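Tekle Hadgu has walked the harbor wall at Skudutness so many times that he no longer looks at the plaques. Visitors do, and they stop at every one, so he stops too.

"There are 124 names on the fishermen's memorial," he says. "People want to read all of them. I used to hurry them along and I quit doing that."

Hadgu has led walking tours of the old harbor for 23 years. His route starts at the ferry steps at nine in the morning, goes past the customs house and the rope sheds, and ends at the memorial, a low curved wall of gray granite facing the water. It was put up by the families of men lost at sea and paid for mostly by small gifts. The names are in order of the year each man was lost, with no ranks and no boat names.

The order causes some confusion. Relatives who come looking for a grandfather expect the alphabet, and if they don't have the year they can be there a long while. Hadgu carries a folded list in his jacket.

"The list is alphabetical on one side and by year on the other," he says. "Yamila typed it up for me. Before that I had it in pencil and the rain got it."

Yamila Núñez runs the small visitor office in the customs house. She came to Skudutness from Prellmont, where she worked at the battlefield park, and says the two places get different crowds. At Prellmont most people came with a book under their arm. At the harbor they come off the ferry with two hours to fill.

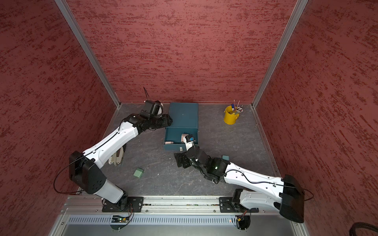 "They ask where the bathroom is, then where lunch is, and then they ask about the wall," Núñez says. "I tell them the wall is open all day and all night and there's no ticket. The bathroom closes at six."

On a good day in June the office sees 330 people. The yearly remembrance draws nearly 1,000, and the road along the quay is closed for the morning. Núñez would like a second bench and some shade. Hadgu would like the cars kept off the quay for the whole summer, which the shops are against.

The stone itself needs work. The lettering on the seaward end has gone shallow from salt and wind, and a few of the oldest names are hard to make out in flat light. Bence Pintér, the stonecutter who recut the first section last fall, expects to be back in the spring for the rest.

"You can't rush it," Pintér says. "The old cutter had his own way of doing an R. I follow what he left – I don't put mine on top of it."

Hadgu tells people to come early, before the first ferry, when the sun is low and the letters show up best. He also tells them to bring a coat, even in summer. Parking is free behind the rope sheds, and the path from there to the memorial is level the whole way.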